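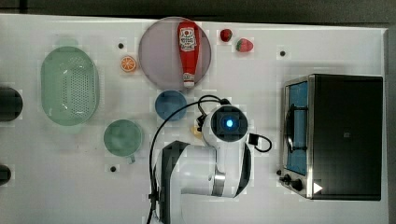

The play kitchen table: colander, plate, ketchup, strawberries and the toaster oven.

About Gelley

Gelley reviews play kitchens and the small things that go in them. We started because we did not believe the boxes. A box will tell you that a set of pretend food builds vocabulary, confidence and a lifelong love of vegetables. We have bought a lot of pretend food and we have yet to see it build any of those. What it does do, when it is decent, is get put on a plate, carried across a room and served to somebody. We think that is plenty.

We are a small company with two people on the reviews and a storage room that smells of cardboard. We do not make toys and we do not sell them. Schools, day care centers and a few patient parents pay us a yearly subscription to tell them which sets are worth the money, and our answer is often that the set they already have is fine.

What we look at

Mostly we look at ordinary questions. Does the bowl hold the food it came with? Is the plate big enough for the bottle, or does the bottle roll off as soon as somebody bumps the table? Can you tell an orange slice is an orange slice from the other side of the room? We like a slice that shows its segments and its rind. We are less sure about strawberries. Every maker seems to have a different idea of how large one should be, and once two sets are mixed you end up with a big one and a small one. Children do not seem to mind. Adults write to us about it.

We have a soft spot for colanders. Plenty of sets leave them out and put in a third frying pan, and we have never heard a good argument for the third frying pan. A colander has holes, and holes are interesting to people under five (and to Joscha). It can also be a hat, a boat or a bed for a bear, none of which is mentioned on any packaging we have kept.

Color matching is another thing we do not fully trust. A catalog will show a kitchen where every dish is the same shade of cream, and it looks very nice in the catalog. In a real classroom the pieces come from three or four sets bought years apart. A green cup ends up beside a blue bowl and a mauve plate, with a red bottle in the middle of it all. We lay things out mixed for that reason, and if a set only looks good when it is alone, we say so in the review.

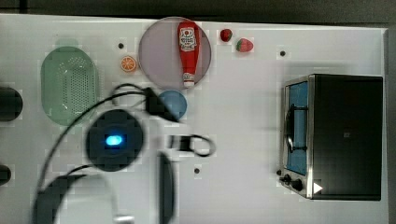
Then there is the question of appliances, where the two of us still disagree. Hiu-tung Tang holds that a kitchen corner needs one large thing with a door, and that a toaster oven does the job better than a full stove because it fits on a table. Joscha Görtz holds that the large thing takes up a third of the surface and that everyone crowds around it while the bowls are ignored. We have argued this in print since our first November and we publish both scores when they differ. Readers who want a single number have asked us to stop. We have not.

How we score

Each set gets a mark out of 105. It was going to be 100, but we added five points for storage after a set arrived with more pieces than its own box could hold, and we never got around to fixing the total. To date we have reviewed 369 sets. Only 89 of them have scored above 70, and several of those were secondhand when we got them.

We pay for everything we review. Makers do send us things, with very friendly letters, and we send the things back. The one time we kept a sample we were too nice about it, and a reader in Mwaipopo pointed out that the spoon did not fit in the cup. She was right. The corrected review is still up with the old one underneath.

What we won't tell you

We won't tell you that a play kitchen will make your child cook. We also won't tell you it makes them tidy, though we do have a guide to tidying one up, written for classrooms, and the Plustier school used it for a full term. Their report was that the plates got put away and the fruit did not. We have left the guide as it is and moved the part about fruit nearer the top.

We are doubtful about the word "realistic" too — makers use it for a bottle with a printed label and also for a brown lump that could be bread or a potato. If we can't name a piece of food without looking at the list, it loses points.

The people

Hiu-tung writes the reviews of dishes, pans and anything with a door. Before Gelley she ordered supplies for an early years center and kept every receipt. Joscha writes about food, both the cut kind and the whole kind, and runs the Jusness list, our yearly list of single pieces you can buy to replace what went missing. He answers most of the mail as well, usually before 9 in the morning, and he will want to know how old the set is and which pieces are gone.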